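Thursday, February 2, 2023

Duck day! Finally got the big white table clear enough to work on the little desk things. Kwok-wai has been asking since January when we'd get to the duck (he's very fond of it, and I can see why – three puffy cream rings and a bit of orange beak, and it still looks more like a duck than most ducks).

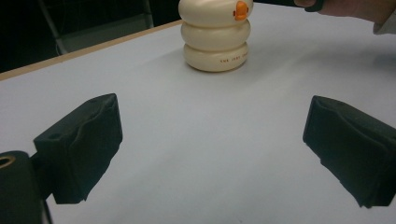 Rochelle wants a page for each thing on the shelf list before we send anything over to Risia, so I've put this one down as item 21. Cletus reckons it ought to go under toys, Emmett says desk stuff. I've written both in pencil and they can fight it out over lunch.

My own vote is desk. It's open at the top and takes something tall and metal quite happily, and it looks rather smart against the plain white. 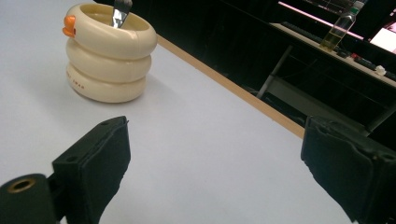

*Gudeo Small Objects Workshop*

Still to do: find a proper spot for it near the window, ask Prasert if we've got 2 shelf labels left, and look up the old entry under 2096 – I think the lettering on the bottom ring got copied down wrong.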